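Notebook > Bustgate bench > Shoe pairs
Print this page | E-mail this page

11/20/21 - shoe pairs, teleop collection, continued
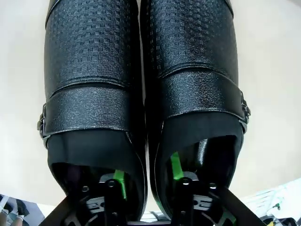 Picking up from where I left it on the last page. I still don't believe the number. The Daher index says we have 3,063 usable episodes across all the pair tasks, and I have been told twice now that this is "plenty." Plenty for what? I went through 70 of them by hand, picked by the random draw script so nobody can say I went looking for bad ones, and 14 should never have been marked usable. In most of those the pair does get lifted, so the success flag is technically right. But one shoe is hanging off a fingertip and the operator is nursing it across the table at a crawl. If the policy learns that, it learns to crawl.

Task as written in the sheet: one finger in each shoe opening, close on the two inner walls, lift both together, set down inside the marked zone with toes away from the operator. One gripper, one grasp, two objects. I argued for doing them singly first and lost. Fine. Written down here so it's on record.

What I think is going on with the grasp, for whoever reads this next:

The fingers go down into the collars and squeeze inward, so what's really being held is two layers of shoe wall pressed against each other. That works when the inner edges are nearly touching before the close. When there's a gap, the first part of the close is just dragging shoes over the tabletop, and they don't drag evenly. One gets there first and yaws. Then the pair goes up crooked, and it comes down crooked, and the operator fixes it with a nudge. The nudge is in the episode. I've asked for nudges to be labeled separately and so far they are not.

The black monk-straps are the pair I trust least. Black shoe, black lining, black fingers. From the wrist view the only part of the finger I can find reliably once it's inside is the green strip, and how much of that I can find is different left and right. On the left it reads as a narrow band. On the right it's a short piece deeper in. Efthymia says a person has no trouble telling where the fingers are, and she's right, I have no trouble either. But I know what a shoe is. I'd like to see the depth error on this pair compared with something lighter before we record another block of them, and I'd like to see it as a plot and not as a feeling.

Same complaint about the finish. Glossy leather plus overhead light gives white highlights on the shoes, and the straps have that grainy surface that throws back little sparkles. Move the wrist and the highlights move. I worry we're teaching it to track the ceiling. Efthymia Theodorakopoulos thinks the embossed pattern on the front gives it enough texture to hang on to and that I'm being gloomy. Could be. Test is cheap: same pair, same poses, overheads at half, compare. I'll do it if she'll score it without knowing which is which.

Buckles. They face outward on both shoes and stick out past the edge, so for this grasp they should stay out of the way. Should. The thing to watch is swapped pairs. If the reset puts the left shoe on the right, the buckles end up in the middle, the shoes can't sit flush, and the close will load the buckle bars. I couldn't find a rule against swapped resets anywhere in the collection sheet. I've added one in pencil. Somebody with edit rights please make it real.

Staggered starts are the other thing. Operators like to square the pair up before they press record - I do it too, it makes the episode go faster - and the result is a data set of nicely squared shoes. A little forward offset on one side is good. I want more of it, and I want it in the written reset procedure with a range, because "vary it a bit" gets you the same three positions forever. The Rukasstead set had exactly this problem and we all said in January that we wouldn't repeat it.

Clutter at the edges: I'm of two minds. The cream tabletop is bare where it matters, which keeps the task clean. Whatever is lying off in the corners gets into the wrist view and gets learned as part of the task, or gets ignored, and I have no way of knowing which from a success flag. Either clear it every time or change it every time. Leaving it in one place for a whole block is the worst option and it's the one we've been choosing.

On the Stondel retrain. The claim going around is that the new checkpoint "understands pairs." I watched the rollouts. It goes to the middle of the dark blob and closes. On a squared pair the middle of the dark blob happens to be correct. I'd call it a promising blob finder. Before anyone puts the other word on a slide, run it with:

- one shoe only, see if it closes on air next to it
- pair with a hand-width gap
- pair with toes pointed at the operator
- two shoes that don't match

If it does something sensible on even 2 of those I'll buy the coffee and cross this paragraph out.

To do
- relabel the 14, keep the originals, don't overwrite
- draw another 70 from the index, different seed, have someone other than me go through them
- ask about the nudge label again, in writing this time
- check finger screws at the start of each block and log it. The log has a column for it and the column is blank all the way down
- find out who changed the close speed. The value in the config isn't the value in my notes from the last block and there's no comment on it

Later, same page: Efthymia read the above and says my standard for "bad" is too strict, that a slow careful lift is still a lift, and that 14 would be more like half that if she'd gone through them. We're going to swap lists and mark them separately. Criteria agreed before looking: finger fully inside both collars at close, no second close, no contact after set-down. She wanted to leave out the third one. It stays in for now, scored in its own column so she can drop it from her total if she likes.

No more monk-strap episodes until the half-light comparison is done. The brown pair can go ahead.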